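# About Monwood

Monwood processes returned and donated clothing for retailers and uniform services. Items arrive mixed, are checked and sorted, and leave folded, bagged and labeled. The company has 65 employees at two sites, Urnitz and Udach.

## What we do

- Receiving and inspection of returned garments
- Stain, seam and fastener checks
- Folding to client specification
- Bagging, labeling and carton packing
- Storage and dispatch

Urnitz handles children's wear, knitwear and casual clothing. Udach handles uniforms and flat items. Small repairs are sent to our partner Sukprasert and come back through inspection before packing.

## Automation at our sites

Conveyors and label printers have been in use at both sites for years. Folding stayed manual much longer. A returned garment arrives in no fixed position, and soft fabric changes shape each time it is moved. Machines that fold flat linen well do poorly on a child's T-shirt pulled out of a bin.

We now run 8 two-arm folding stations. Each pair of arms works over a flat table, spreads one garment at a time and folds it to the pattern set for that client. The stations take T-shirts, sweatshirts and light trousers. Coats, dresses with loose trim and anything with a damaged fastener go to the manual benches. The last internal count gave 2,695 garments through the stations in one week, both sites combined.

Output per station is still lower than that of an experienced folder. The stations are used for long runs of similar items, where steady pace matters more than speed.

## What changed for staff

Before the stations were installed, folding was a full-shift job. It is now shared out in rotation, and no one is scheduled at a manual folding bench for more than 5 hours in a shift. Wrist and shoulder complaints are logged by bench so that the effect of the rotation can be checked.

Three job descriptions were rewritten:

- **Station operator.** Loads garments, clears misgrips, stops the arms when a garment snags.
- **Pattern setter.** Enters fold patterns and tests them on sample garments.
- **Finish inspector.** Checks folded items and sends rejects back.

All three are open to current folding staff first, with paid training. Operators are paid one grade above the former folding rate. No positions were cut when the stations came in, but fewer seasonal folders were hired the following July, and we expect that to continue.

Any operator may stop a station at any time. Stops are recorded by cause and are not used in individual reviews.

## Contact

Site visits and client trials are arranged through the Urnitz office. Clients should send sample garments with a written fold specification.

Page last revised 9 May 2025.

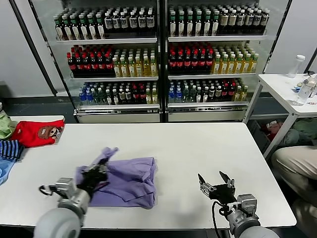 Flattening takes up most of the effort in setting a new pattern. A fold can only be placed accurately once the fabric is spread, and rumples carry through to the finished item. On the purple garment, the lower edge lies fairly straight along the front of the table while the right portion is still gathered, with the left gripper pressed against the cloth. Pattern setters treat an area like that as a separate step and do not program the first fold across it.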